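Right, a few of you asked what it's really like since the arm arrived at work, so have a thread. Tea's made.

I'm at Grukari, the Deltberg site. We sort and pack wooden and plastic toy parts. I've done it for 3 years, nearly all of them on the sorting bench, and my thumbs can tell you all about it.

The arm went live in January. We were told it would take "the boring bit", and my first thought was hang on, the boring bit is my job!

What changed first was the talking. On the old bench you stood opposite someone and nattered all shift. Now I've got a screen, a stool and a stretch of hazard tape, and my mate Bea is two bays down. I miss that more than I expected to.
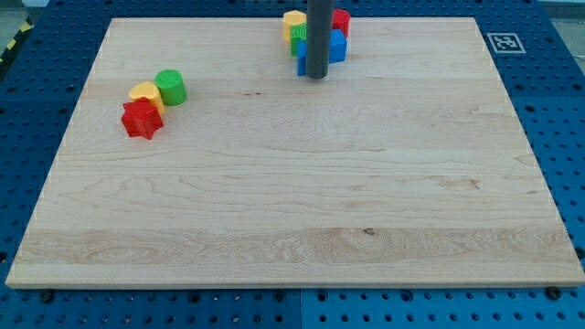
Blocks on the board this morning. Star, heart and cylinder on the left, the rest huddled round the rod.

My day now is mostly setting out, watching and stepping in. On a good shift we get through 1,896 pieces. Yesterday I stepped in 122 times, and yes, I do get a bit smug about every one of them.

Vinzenz Tanner runs our line and he's been decent about it, to be fair. He asked us where the stop button should go and then put it there (I know, I nearly fell off the stool).

Pay's the same so far. I've asked for the new duties to go in my job title and I'm still waiting on that. If your place is getting one of these, ask before it's switched on, while they're still bringing biscuits to the meetings.

Wrists are loads better though. I knitted half a sleeve last night, first time in ages!

Break's over, will answer replies after four.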